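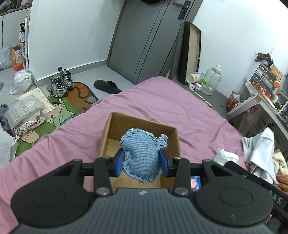
Kurevari Handgreifer, Bolzensatz Rev. B
Ersatzteil für die inneren Arme, passend für alle Handgreifer mit blauen Fingerpolstern
Preis: 12 Euro inkl. MwSt., für Geräte mit Rev.-A-Bolzen kostenlos
Verfügbarkeit: auf Lager
Stand dieser Seite: 28.02.2023

Bitte zuerst lesen, wenn ihr schon einen Handgreifer habt

So, jetzt muss ich über die Bolzen reden. Ich hätte auf dieser Seite viel lieber die neuen Polster gezeigt, aber die Bolzen sind wichtiger, und ein paar von euch haben ja schon geschrieben und gefragt, was da los ist (danke dafür, auch für die etwas lauteren Mails!).

Kurz gesagt: Bei den Handgreifern, die wir bis Ende Dezember verschickt haben, kann sich einer der beiden großen Lagerbolzen am Fuß der inneren Arme langsam nach oben herausarbeiten. Das passiert schleichend. Der Arm bekommt Spiel, der Finger auf der Seite läuft beim Schließen ein bisschen hinterher, und irgendwann steht der Bolzen so weit raus, dass er schief in der Bohrung sitzt. Dann klemmt der Finger. Bei harten Teilen merkt man das früh, weil es knackt. Bei weichen Sachen wie Plüsch, Filz oder Jeansstoff merkt man lange gar nichts, weil der Stoff das Spiel einfach schluckt.

Gefunden hat es Chae-won Ban. Sie nimmt bei uns die Greifaufgaben für den Haushalt auf, also kleine Stoffteile vom Bett in den Karton räumen, immer wieder, in allen möglichen Lagen. Nach 2.000 Griffen war bei ihrem Gerät der linke Arm so locker, dass die Aufnahmen vom Nachmittag nicht mehr zu denen vom Vormittag passten. Die Fingeröffnung, die unsere Auswertung ausgerechnet hat, und die echte Fingeröffnung lagen auseinander. Ich habe damals zwei Tage lang den Fehler in der Software gesucht. Zwei Tage! Und dann drückt Jae-hoon Seol einmal mit dem Daumen gegen den Arm und sagt: wackelt.

Woran es lag

Die Bolzen der Rev. A waren nur eingepresst. Das Gehäuse ist aber Kunststoff, und der gibt nach, wenn man den Greifer immer wieder ganz bis zum Anschlag zudrückt. Das hatten wir bei der Konstruktion schlicht unterschätzt. Unser Prüfstand in Gustcombe fährt die Finger gerade zu, ohne Verdrehung, da hat alles gehalten. Mit der Hand drückt aber kein Mensch gerade zu. Man kippt, man zieht, man hebelt ein Stück Stoff unter einem anderen hervor, und genau diese Seitenkraft geht voll auf den unteren Bolzen.

Rev. B hat einen Bund unten und einen Sicherungsring oben. Das ist keine Zauberei und hätte von Anfang an so sein sollen.

Ist das gefährlich?

Ein bisschen, ja, und deshalb steht es hier und nicht irgendwo im Kleingedruckten. Jae-hoon hat sich beim Nachsehen die Fingerkuppe zwischen innerem und äußerem Arm eingeklemmt, als der verkantete Arm plötzlich losgelassen hat. Ist nur ein blauer Fleck geworden. Aber bitte: nie in das Gelenk fassen, solange der Griff noch gedrückt ist. Auch nicht »nur kurz«. Auch nicht in die dreieckigen Aussparungen der äußeren Arme, die sehen aus wie gemacht zum Durchgreifen und sind genau die Stelle, an der es zwickt.

Und wer mit Kindern im Haushalt aufnimmt: Ein herausgefallener Bolzen ist ein verschluckbares Kleinteil. Wenn euch einer fehlt, sucht ihn bitte, bevor ihr weitermacht. Metall in einem Haufen Bettwäsche findet sich übrigens am besten mit einem Magneten an der Schnur, die Bolzen sind magnetisch.

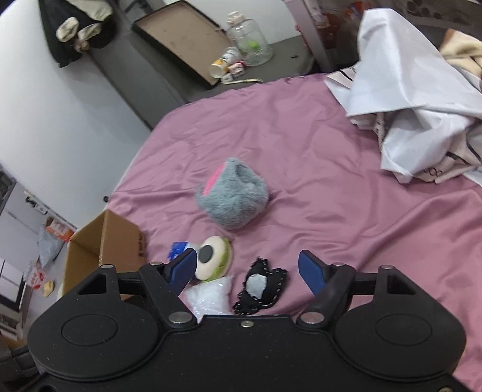
So prüft ihr euer Gerät

Dauert keine Minute und ihr braucht kein Werkzeug.

Griff loslassen, Finger ganz offen.
Mit dem Daumen seitlich gegen jeden Finger drücken, erst links, dann rechts. Beide müssen sich gleich anfühlen.
Von oben auf die zwei großen silbernen Bolzen links und rechts der Mittelplatte schauen und mit dem Fingernagel drüberfahren. Bleibt der Nagel hängen, kommt der Bolzen hoch.
Langsam schließen. Die beiden blauen Polster sollen sich in der Mitte treffen. Wenn eins zu spät kommt, Gerät weglegen und uns schreiben.

Die kleineren Stifte oben an den Gelenken sind nicht betroffen. Die kleine Schraube an der Mittelplatte auch nicht, und bitte nicht nachziehen! Das haben zwei Leute probiert und damit das Gehäuse verspannt, danach ging der Griff so schwer, dass sie noch mehr drücken mussten. Hilft also gar nicht.

Was im Satz ist

4 Lagerbolzen Rev. B (zwei braucht ihr, zwei sind Reserve, weil mir selbst beim Einbau immer einer vom Tisch rollt)
Sicherungsringe dazu
ein Durchschlag aus Messing
eine gedruckte Anleitung, auf Wunsch auch auf Englisch oder Koreanisch

Die Fingerpolster sind nicht dabei, die gibt es einzeln. Wenn eure an den Kanten hochkommen, bestellt sie am besten gleich mit, dann spart ihr euch das zweite Porto.

Einbau

Geht am Küchentisch. Alten Bolzen von unten mit dem Durchschlag austreiben, Arm festhalten, neuen Bolzen von unten einschieben, bis der Bund anliegt, Ring drauf, fertig. Der Ring springt gern weg, also Lappen drüber oder Schutzbrille, am besten beides. Danach den Greifer neu nullen: einmal ganz auf, einmal ganz zu, Wert bestätigen. Ohne das Nullen stimmt die Öffnungsweite nicht und ihr sucht hinterher in der Software (siehe oben, seufz).

Wer sich das nicht zutraut, schickt uns das Gerät. Die Werkstatt bei Osteck macht den Tausch, wir zahlen den Versand in beide Richtungen. Zurzeit liegen wir bei vier Werktagen.

Und die Aufnahmen, die schon gemacht sind?

Die Frage kam am häufigsten. Wegwerfen müsst ihr sie nicht unbedingt. Wenn ihr am Anfang und am Ende einer Sitzung genullt habt, lässt sich der Unterschied ausrechnen, und wir haben dafür ein kleines Skript namens Chuang, das markiert, ab wann die beiden Seiten auseinanderlaufen. Bei Chae-wons Sitzungen hat es 170 Griffe aussortiert, der Rest war brauchbar. Wenn ihr nur am Anfang genullt habt, wird es schwieriger - dann schreibt mir bitte mit der Seriennummer, und ich schaue mir ein paar Dateien an. Versprechen kann ich da nichts.

Bestellen

Kostenlosen Satz anfordern: Seriennummer (steht unter dem Griff) und Lieferadresse über das Kontaktformular schicken, Betreff »Bolzen«. Ein Kaufbeleg ist nicht nötig. Geräte, die ab Januar verschickt wurden, haben die neuen Bolzen schon drin, erkennbar am Ring oben.

Gebraucht gekaufte Geräte tauschen wir genauso. Und falls ihr euren Greifer weitergegeben habt, leitet die Seite bitte weiter, von diesen Besitzern haben wir nämlich keine Adressen.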